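Triangles and Metal Rails
Rurkiseck Learning Pages: Materials and Shapes

A strip with four hinged sides can be pushed out of shape. A triangle cannot, unless one side bends or breaks. Builders use this fact in bridges, cranes and brackets. A bracket may have an open middle. The sides carry the load, and the part weighs less.
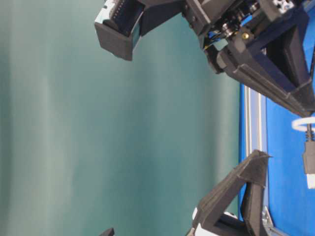 Why is aluminum used for rails?
Aluminum is light and does not rust. It can be pushed through a shaped hole to make a long bar. This is called extrusion.

Grooves run along the length of many extruded bars. Nuts slide into the grooves, and parts are bolted on. A bar can be cut to 20 or 80 centimeters and keeps the same profile.
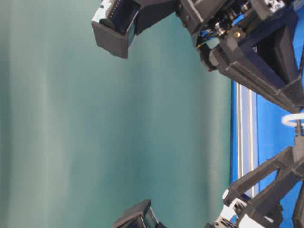
A silver aluminum rail between teal and blue.

New word: profile. The shape seen at the cut end of a bar.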